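Sorting the big bricks by color

When my sister's two outgrew their chunky toddler bricks, the whole lot came to us in one enormous drawstring sack, 161 pieces by my count, and for months we simply tipped it out on the floor and shoveled it back in again at bedtime. If that sounds like your house, give this an afternoon!

Start by emptying everything onto a sheet, and pull out whatever isn't a brick (I had 13 strays, mostly crayons and one very old raisin). Wipe the bricks with a damp cloth and look inside each one while you're at it – crumbs love the corners around the hollow tube.

Next, set out open tubs side by side on the floor, one for each color. Square ones with smooth sides are easiest for little hands. Pick up one brick at a time, decide on its color, and drop it in.

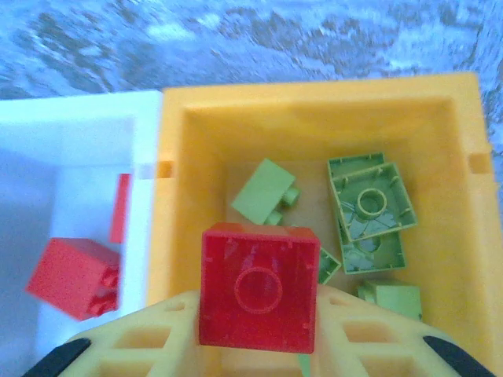 Green bricks in the yellow tub, reds in the white one to the left.

Your tubs don't have to match the bricks, though very small children do find it easier if they do. My neighbor Annelore tapes a scrap of colored paper to the front of each of hers.

Save the odd shapes for last, and stop when everyone gets tired. We did 100 the first evening and the rest after breakfast.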